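How to budget for hand-held grippers

Work out the cost per finished task before asking for a quote. The price of the gripper is the easy part of the sum. Fingers, pads, cables, task objects and operator time are listed separately by most suppliers, and some are not listed at all.

List the tasks first, down to the thinnest and softest item to be picked up.
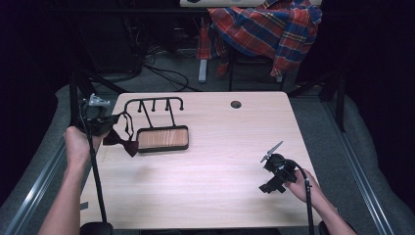
Hanging task with a bow tie and a small rack; then the finger pads from the gripper's own camera. 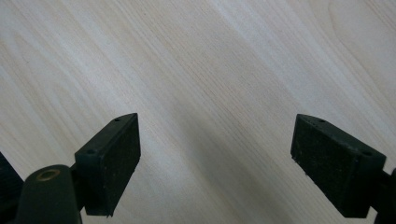
Step 1. Count complete sets. Two-handed work needs a matched pair per station, plus one spare gripper for every two stations. At Pesham we planned for 10 stations and forgot the spares, and the order had to be reopened in April.

Step 2. Price the wearing parts. Ask for the pad price on its own and the number of cycles between changes. We budget a pad change every 1,000 cycles. If pads are held on with screws, they can be changed at the bench. Bonded pads usually mean sending the finger back.

Step 3. Compare quotes on the same lines. Clustora quoted for grippers with cables included. Bilgin quoted a lower unit price, with cables and mounts as extras - once these were added the two totals were close. Ask both for a delivery time in writing.

Step 4. Cost the station. Include the table, lighting, cable routing and storage. Allow 300 pounds per station for task objects such as racks, clothing and small accessories, and buy duplicates of anything with a fine cord or loop.

Step 5. Set a replacement period. We use 24 months for the gripper body and charge cables to the running budget. Preritz offers a rental plan over the same period, worth pricing if the work may stop early.

Keep the sheet open until the first pad change has been invoiced, then correct the figure in Step 2.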